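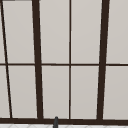 De: Jerome Aquino
Para: lista dos sócios do Undthorpe
Assunto: Re: amarelos por reclamação

Nokuthula Mabaso escreveu:
> Alguém me explica a nova regra? No jogo com o Lebrun
> vi três amarelos antes do intervalo e nenhum por falta.
> O Tello foi expulso por bater palmas.

Nokuthula,

O Tello foi expulso por bater palmas a dois palmos da cara do árbitro, com o entusiasmo de quem está na ópera. Já tinha amarelo.

A regra diz que só o capitão fala com o árbitro. O nosso capitão é o Brirar, que em seis épocas disse "boa tarde" duas vezes - daí o resto da equipa sentir que tem de compensar.

A liga publicou as contas em fevereiro: 204 cartões por protestos na primeira volta, contra 126 na época passada. Dizem que é sinal de que funciona. Eu diria que funciona para quem recebe as multas, que agora vão até 2000 por clube.

Quanto ao recurso do Tello, segue amanhã. Se alguém tiver o lance filmado do lado do peão, mande-me, de preferência sem os comentários do meu cunhado por cima.

Abraço,
Jerome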